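Ninora Gripper Comparison

The Ninora gripper comparison is a long-running household manipulation trial in which competing two-fingered grippers are made to do chores. It was started by Tondine, a small robotics workshop, after its members had spent most of a winter disagreeing over finger pads and wanted something to point at. The trial takes its name from the Ninora arm, the only part of the setup that has stayed the same from the first round to the current one. Three grippers have been through the full program: the Aris, the Moussa and Tondine's own design, which has never been given a name and is listed in the results as "ours."

Contents
1 Background
2 Setup
3 Tasks
4 Handles
5 Cameras
6 Scoring
7 Results
8 Criticism
9 See also

Background

Before the comparison, Tondine tested grippers the way most small workshops do, by picking up a foam block and putting it down again. All three grippers were excellent at this. The early log records 543 block transfers, of which the most interesting is the one where the power went out. The block was retired and the workshop moved to household tools, on the theory that a gripper sold for use in homes should at some point meet one.

The first round was held in September and had two tasks, wiping and pouring. Pouring was removed before the second round. The minutes give the reason as "floor."

Setup

Each gripper is fitted in pairs to two Ninora arms, left and right, and driven by an operator through a pair of hand controllers. There is no autonomy of any kind in the standard trial. This was decided early, so that a poor result could be blamed on the hardware, the operator or both, without bringing software into a quarrel that already had enough people in it.

The rules require the grippers to be swapped between runs without moving the base. A swap is supposed to take 6 minutes. The Aris manages this easily, with a single locking ring. The Moussa is held on by four screws of two different lengths, and its manual discusses the difference in a footnote.

Rooms are used as found. Furniture is not moved and clutter is not cleared, though a run may be stopped if the operator judges that something valuable is about to be educated.

Tasks

The current program has 18 tasks, divided into one-handed and two-handed groups. One-handed tasks include opening a drawer, hanging up a towel and turning a knob. Two-handed tasks are harder and take up most of the operators' conversation. Folding a shirt is the best known of them, mainly for its length, but the one that separates the grippers most clearly is sweeping.

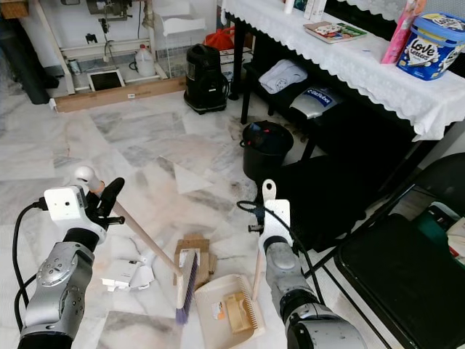

Sweeping asks for two very different grips at the same time. One arm has to hold a handle firmly enough to drag bristles over a floor while letting the angle change through the stroke, and the other has to keep a dustpan flat and otherwise do nothing, a job at which robot arms are surprisingly bad. The standard assignment puts the broom in the left gripper and the pan in the right. The broom is held close to the rounded knob at the end of its wooden handle, which leaves a great deal of stick between the fingers and the purple bristles, and every small error at the wrist arrives at the floor much enlarged. Operators may choke down on the handle if they wish. Those who do soon discover how little room is left for the other arm.

The debris is not standardized. Scraps of paper and cardboard are preferred to crumbs, which were dropped from the program after an argument over when a crumb stops counting.

Handles

Tondine's written guide devotes more space to handles than to any other subject. It sorts them by thickness, finish and what it calls "willingness." Thick wooden handles are considered willing. Thin rods are not, and smooth metal ones are described in language that was softened in the second edition.

The difficulty is rotation. Two flat fingers closing on a round rod will hold it well enough against being pulled straight out, but the rod remains free to turn between them, and a tool with any weight on one side will take the opportunity. Squeezing harder helps up to a point. Past that point the motors warm up, the controller reduces the current to protect them, and the tool turns anyway.

Several remedies have been tried:

Notched fingers. A V-shaped groove centers the rod and adds contact, but the groove is useless on anything flat. The towel task suffered badly.

Soft pads. Foam works well for a short time and then becomes a different, thinner foam.

Textured covers. A ribbed or woven surface over a slightly soft backing gives the best general result. The covers collect dust, and the guide recommends wiping them before each run, advice that is followed on the first run.
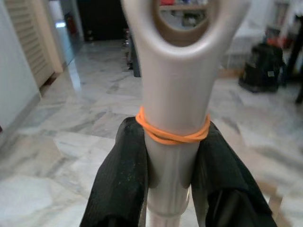

Changing the tool in place of the gripper is permitted within limits. The rules allow a marker or band on a handle, provided it can be removed without tools and is left in the same place for all three grippers. Bending, drilling and gluing are forbidden. An early entry in which a handle had been sanded square was disqualified, although the score was quietly noted and was very good.

Grip position also matters. The guide advises closing the fingers on a plain length of shaft, clear of any joint or collar, where the diameter changes and the fingers can end up touching at one edge only. A rod held this way feels secure to the operator until it is moved.

Cameras

Operators work from a head camera and from small cameras carried near the grippers. The head camera shows where things are. The wrist cameras show whether the fingers are on them, and very little else, being mostly filled by whatever is held.

A side trial compared runs with and without the wrist views. Without them, operators were slower at picking tools up and slightly faster at everything afterward. The usual explanation is that an operator who can see a rod slipping will stop to worry about it, while one who cannot will finish the stroke. Tondine kept the wrist cameras, on the grounds that they had already been bought.

Cable routing is a recurring trouble. A cable needs enough slack to let the wrist turn through its full range, and any such slack will look for a chair to catch on. The Aris sheds its connector under a firm tug, by design. The Moussa does not, and takes the chair along.

Scoring

Each task is scored for completion, time and "dignity," the last being a single mark from the operator for how the run looked. Dignity was added as a joke in the second round and has since proved to be the score that agrees best with everything else. Attempts to replace it with a measured quantity, such as peak wrist acceleration, have produced long spreadsheets and the same ranking.

A dropped tool ends the run. A tool that rotates but stays in the fingers does not, even if it is now facing the ceiling.

Results

The published table covers 1701 runs across all rounds. The Aris leads on speed and on swaps, and is favored by operators with other plans for the evening. The Moussa has the stronger grip and wins most of the handle tasks, sweeping included, but loses time on anything delicate and was withdrawn from the egg task at the request of whoever buys the eggs. Tondine's own gripper is second at nearly everything. The workshop regards this as evidence of balance.

No overall winner is declared. A combined ranking was worked out once, with weights for each task, and abandoned when it was found that any of the three could be made to win by changing the weight of the towel.

Criticism

The most common objection is that Tondine both runs the comparison and enters it. The workshop has replied that if it were cheating it would expect to be doing better.

Others have pointed out that the operators improve from round to round, which favors whichever gripper is tested last. The order is now drawn from a mug. A further complaint, that the rooms differ too much for runs to be compared, was accepted and added to the guide as a known limitation, between the entry on sunlight and the entry on rugs.

See also

Two-finger gripper
Teleoperation
Wrist camera
Rug (known limitations)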